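Rirnulgate Allotment Society – minutes, Monday, March 30, 2026

I took the notes again, so blame me for any spelling! Darcy Nguyen was in the chair and 19 of us turned up, which was lovely.

Water butts: we've got £460 left, and Darcy got a good price from Drellemier for two big ones. Everyone said yes. I'll ring them.

Plot rents stay at £30 until September – big cheer for that.

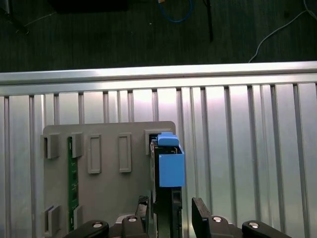
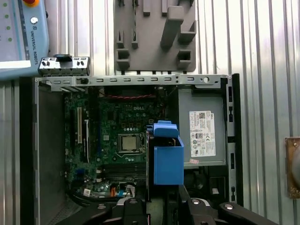
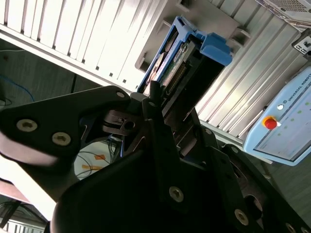

Slugs came up (they always do) and we went on far too long about beer traps. I'm still for copper tape, but most people weren't having it.

The Urnow Lane gate is sticking again, so please lift it as you push. Darcy will bring a plane and sort the hinge side.

Seed swap: bring labelled envelopes please, and no more marrows – we have plenty!

Closed at nine, tea after.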